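Folding With Borrowed Hands -- Gallery

Hello and welcome to the picture page for Grilari, our study of how people fold and move cloth when they have to do it with grippers in place of fingers. I've put the results paper elsewhere on the site (see the Publications tab), so this is the friendlier version, with less maths and more laundry.

A quick bit of background for anyone who has wandered in from a search engine. Most of the cloth handling work I grew up on used teleoperation: you sit at a desk, you push a pair of handles about, and a robot arm across the room copies you a beat later. It works, but it's slow and it makes people tense. I've watched perfectly capable adults take four minutes to pick up a flannel. With Grilari we hand the person the grippers themselves. You hold one in each fist, you walk up to the job and you do it, and the motion of each gripper is worked out afterwards from the markers on it. No arm needed until much later, when the learned policy (we call that half of the project Skanier) gets its turn.

I'll start with the view I know best, looking down past my own elbows.
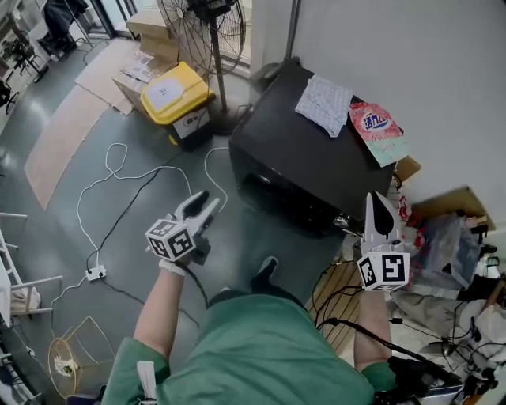

Page last changed: Oct 25, 2018

Both grippers up, with a marker cube on each. The folded cloth and the bag of 活力28 detergent are over on top of the black cabinet.

Those cubes are the bit visitors always ask about, so let me ramble for a minute. The black-and-white squares are fiducial markers, and each face of a cube carries its own pattern. If the head camera gets a decent look at one face, we can work out where the gripper is and which way it's pointing. Two faces is better. We did try flat plates before the cubes, back in June, and they were lovely right up until you turned your wrist, at which point the plate went edge-on and the track vanished! Cloth folding is nearly all wrist turning, as anyone with a fitted sheet will know, so the plates went in the drawer.

The black tips on the jaws matter more than I expected too. Our early tips were bare plastic and thin cotton slid straight out of them. People then squeezed harder and harder to make up for it, and by the end of a session their hands ached and the folds got sloppy. With a grippier surface they relax, and relaxed people move much more like themselves, which is the whole reason for doing it this way.

What we recorded

The set we call Mercado has 3,034 demonstrations in it, all done by people holding the grippers. We threw out 725 more before we got there. I know that sounds like a lot of waste, and it hurt a bit to do it, but most of them went wrong in the same boring way: a forearm passed between the camera and a cube at the exact moment the jaws closed, and we lost the track just when we wanted it. I spent far too long trying to patch these with clever smoothing. The patched ones looked fine on a plot and taught the policy to hesitate before every grasp, so out they went.

Everyone does 15 practice goes before we keep anything. I'd thought that was overkill when we set it. Then I looked at what people do in their first few tries and it's all reaching too far, because the jaws stick out past where your brain thinks your hand ends -- you overshoot, bump the table, say sorry to the table, and try again. Somewhere in the practice goes that stops, and you can see it in the data as the approach gets shorter and straighter.

How it went

We tested Skanier on folded cloths it hadn't been trained on, asking it to pick one up from a raised surface, carry it and put it down still folded. It managed 80 per cent of them. I was delighted! The teleoperated version we had been comparing against did worse, and the gap was widest on the thinnest cloths, where a slow, careful human at a desk tends to drag the top layer off and undo the fold.

The failures are interesting, if you like that sort of thing (I do). Nearly all of them are cases where the cloth sits well back on a surface and the gripper has to come in low and flat. People doing that with the hand-held grippers lean their whole body forward without thinking about it. A fixed arm can't lean. So the policy learns a lovely smooth reach that its own shoulder won't let it finish, and it stops short and pinches air. We're now marking the demonstrations where the head camera moves a lot during the reach and treating those separately. It's early, but the low reaches look better.

The other thing I'd do differently is the rooms. We recorded in ordinary lived-in and worked-in spaces on purpose, and I'd still argue for that, but I didn't write down the lighting properly for the first batch. A bright window can wash out a marker face, and I've since had to go back through the recordings by eye to sort out which ones were affected. Please learn from me and keep a note as you go.

Bits and pieces

The marker patterns and the gripper drawings are on the Downloads page, along with the print settings. Print the cube faces matt. Glossy ones catch the light and you'll lose a whole afternoon wondering what you've broken.

The next round is called Cinduson and moves from folded cloths to unfolded ones, starting with a heap and ending with something you could put in a cupboard. I've tried a few goes myself. Pillowcases are all right. Socks are horrible, and I've asked for them to be left until spring.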